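Speaker notes – equipment budget talk, Stadberg site

Slide 1. Say hello, keep it short. We have 8 minutes and the money part needs most of them.

Slide 2. What we asked for in August: two arms on one table, sorting small parts and pens into divided bins. Ogilvie quoted for the pair. Suven quoted for one arm with an option on the second. Read out both totals, then go on.

Slide 3. The arms are the easy line to price. The lines we left out last time were cables, spare grippers, the walls around the table and the hours to set it all up. Ask who here has budgeted for cables. Wait.

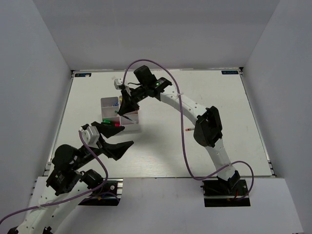

Slide 4. Spares. Put 2000 dollars aside per table for the first year. Skuvstead spent more than that and had an arm down for 38 days waiting on one gripper finger. Order the second set with the first – shipping is the same.

Slide 5. Staff time. We logged 193 hours before the first useful run at Skuvstead. Finance will want this as its own line. Don't bury it under training.

Slide 6. What I need from the room: a yes on one table, and a date to look at a second. If they ask about leasing, the Suven terms are on the handout, page two.

Questions.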